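Memo is a small tabletop handling cell with one arm and a two-finger gripper made largely of 3D-printed parts. It was assembled at Grernamis by Kibet Kaijage in January and is used for moving small cubes.
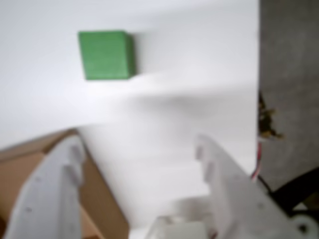 The fingers are checked every 750 cycles. Screws are tightened from the base outward, and a finger is replaced if its tip has worn. A printed finger lasts nearly 3,000 cycles.
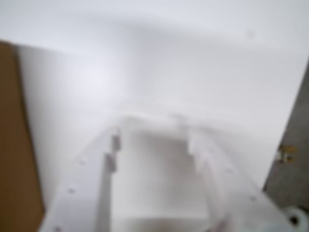

The two gripper fingers, with mounting holes and stepped inner edges

Wiring is checked at the same time. Twisted pairs need enough slack to follow the wrist through a full turn.

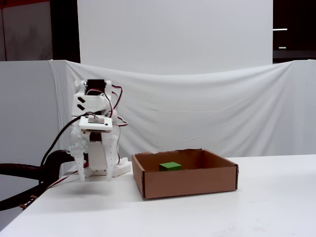 Gripper raised beside an open cardboard box holding a green cube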